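Chapter 4
Washing, Rinsing and What Happens in Between

I used to wash my hair every single morning, and I did it for so long that I thought everybody else did too. Then I started training, and on my second day in the salon Alina Radu looked at my fringe, looked at my ponytail and asked me what on earth I was using. I told her. She said "right" in a very flat voice and went off to make a cup of tea. So that was my introduction to shampoo as a subject, and I have been a bit obsessed with it ever since!

You met the hair shaft in Chapter 2 and the scalp in Chapter 3, and if you skipped either of them (I know some of you did) please go back at least for the drawings of the cuticle. I'm going to talk about the cuticle constantly from now on and I won't stop to explain it again. The short version is overlapping scales, like roof tiles, pointing towards the tips.

In this chapter we'll look at what a shampoo is made of, how it gets grease off the hair, why water matters more than most clients think, and how to wash and rinse a head properly at the basin. Conditioners get a section at the end, but the full treatment of them is in Chapter 5, along with masks and leave-in products.

Before you start

Get hold of a shampoo bottle, any one, from your own bathroom. You'll want it next to you while you read. If you share a bathroom, take more than one, it's much more fun to compare. I'd also like you to have a notebook to hand. Mine is from my first year at the Pokby college and it's stained with every colour you can think of, but I still look things up in it.

4.1 What is in the bottle

Turn your bottle round and find the ingredients. They're listed in order of weight, with the biggest first, though anything at one per cent or under can go in any order after that. Nearly always the first word is aqua, so yes, you have mostly bought water. After the water you'll usually find the surfactants, which do the cleaning.

A surfactant molecule has a head that likes water and a tail that likes oil. The tails bury themselves in the grease on the hair, the heads stay facing the water, and between them they lift the grease off in tiny balls called micelles. When you rinse, the micelles go down the plughole with the grease tucked inside. I love this. I drew it on a napkin for my mum and she kept the napkin.

There are four families, sorted by the charge on the head:

Anionic (negative). Strong cleaners, plenty of lather. Sodium laureth sulfate lives here.

Cationic (positive). Poor cleaners but they cling to the hair, so you'll meet them in conditioners.

Amphoteric (can be either, depending on the pH). Gentle, and often mixed in to soften the effect of an anionic. Cocamidopropyl betaine is the one you'll see most.

Non-ionic (no charge). Very mild. Decyl glucoside is a common one, and you see it a lot in baby products.

A word about lather, as clients will ask you. Lather is air trapped in a film of surfactant. It helps you spread the product and it feels lovely, but a shampoo that foams like mad doesn't necessarily clean any better than one that hardly foams at all. I had a client at Policarpio who was convinced her new bottle was faulty and brought it in to show me. We washed her hair with it and it was perfectly clean, just without the bubbles she was used to.

4.2 Water

Hard water carries calcium and magnesium. These can leave a dull film on the hair, and with true soap they make the grey scum you've seen round the bath. Modern shampoos cope with hard water far better than soap ever did, and most contain something (look for EDTA in the list) that grabs hold of the minerals.

If you move between areas you'll notice it on your own head. When I went from home to the Plirkutitz course my hair went soft and floppy inside a week and I had to cut my conditioner right down. When I came back it went rough again and I sulked.

Temperature comes next. You want warm, never hot. Test it on the inside of your wrist before it goes anywhere near the client, and keep one finger in the spray the whole time you're rinsing, because salon water can change without any warning when somebody turns on another basin. At my basin it sits at around 40 degrees and I've never had a complaint. If your client's shoulders creep up towards her ears, ask her about it.

4.3 Washing a head, start to finish

Read this through once before you try it. The timings will feel slow at first.

1. Check the scalp for cuts, soreness or anything you don't recognise. If you're unsure, stop and fetch someone senior.

2. Brush out any tangles, starting at the ends and working up. Then settle the client, with the towel and gown flat at the back of the neck, and ask if she's comfortable. Wait for the answer!

3. Wet the hair all the way through. Thick hair takes ages, and the bit behind the ears and the nape are the places everyone misses.

4. Rub the shampoo between your palms first, then apply it to the scalp. Use the pads of your fingers, never the nails, and leave the lengths alone. They'll get clean when the suds run down them.

5. Rinse until the water runs clear, then carry on a bit longer. Repeat the wash if the hair is greasy or full of product.

6. Squeeze the water out with your hands before you apply conditioner, and keep the conditioner to the mid-lengths and ends unless the scalp is very dry. Comb through with a wide comb, leave it for 2 minutes and rinse.

7. Wrap the towel, sit the client up slowly and wipe down the basin. Combs and tint bowls get washed and left to drain before they go back on the trolley.

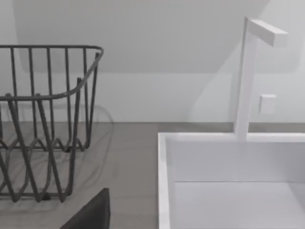 4.4 Sulphate-free shampoos

I get asked about these more than anything else, so they have a section all to themselves. (You'll see it spelt "sulfate" on the bottle and "sulphate" in this book. Same thing.) Clients who have had a smoothing treatment are generally told to use one, and so are plenty of people with coloured or curly hair. Cosora bring out a new one every September, or so it feels, and I've tried most of them on my own head.

Start with your bottle again. Look at the second and third ingredients and write down which of the four families each belongs to.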